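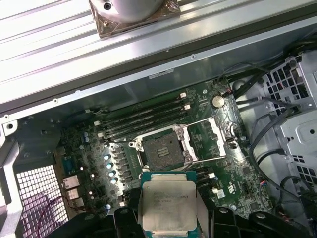

Lens and Camera Field Testers - Call for Participants

Pindport invites applications from photographers who wish to take part in the next round of its field testing program. The program places lenses and camera bodies with working and amateur photographers, who use them in their ordinary practice and report in writing on how they handle. Results are published in the Pindport equipment library, which is free to read.

The coming round is concerned with compact prime lenses and with the Kelmendi series of camera straps and grips. Laboratory measurements are carried out separately and are not part of the testers' work. Applicants do not need a technical background, but they must be able to write plainly about what they notice.

What participants do

Each participant receives two lenses in succession and keeps each for five weeks. During that time the participant is asked to:

Use the lens regularly, on the participant's own camera body or on one supplied by Pindport.
Keep a short log of shooting conditions, including weather, light and subject.
Note any problem with focus, aperture control, mount fit or weather sealing on the day it occurs.
Submit a written report at the end of each loan, together with a selection of unedited files.
Attend an opening session in Vovham, in person or by video call.

Reports should cover handling with and without gloves, the feel of the focus ring, balance on the body, and the behavior of the lens when shooting toward a light source. A report form is provided. Participants may add comments outside the form, and past testers have often done so at length.

Who may apply

Applicants must be 19 or older on the closing date and must have a mailing address to which insured parcels can be delivered. Membership in a camera club or professional body is not required. We would particularly like to hear from people who photograph indoor sports, stage performances, or wildlife at dusk, as these subjects were thinly covered in the February round.

Employees of lens or camera manufacturers, and members of their households, are not eligible. Retail staff may apply but must state the name of their employer on the application form.

Equipment and liability

All equipment remains the property of Pindport and is insured during shipping and normal use. Participants are not charged for ordinary wear. Loss or theft must be reported to the program office within two working days. Equipment may not be lent to another person, taken apart or used underwater.

Loans are managed through Jastix, our online booking system. Successful applicants will be given an account and should check that their delivery details are correct before the first parcel is sent. Return labels are included in every case.

Payment and credit

Participants receive a fixed fee for each completed report, paid after the report has been accepted and the equipment has been returned. Travel to the opening session is reimbursed at the standard rate on presentation of receipts. Participants keep the copyright in their photographs. By taking part they grant Pindport permission to publish the submitted files alongside the report, with credit - or without a name, if the participant prefers.

Pindport does not alter the findings of a report. Editing is limited to spelling, length and clarity, and the participant sees the edited text before it is published.

How to apply

Please complete the application form on the program page and attach:

A brief statement of the kind of photography you do and the equipment you currently use.
A sample of your writing about any piece of photographic equipment, published or unpublished.
A link to, or a small selection of, recent photographs.

Applications must be received by June 1, 2021. Incomplete applications cannot be considered. All applicants will be notified of the outcome by email.

Applications are reviewed by Abbas Zarei, Program Manager, and Roald Engebretsen, Equipment Editor. Questions about eligibility or accessibility should be sent to the program office using the contact form, with "Field Testers" in the subject line.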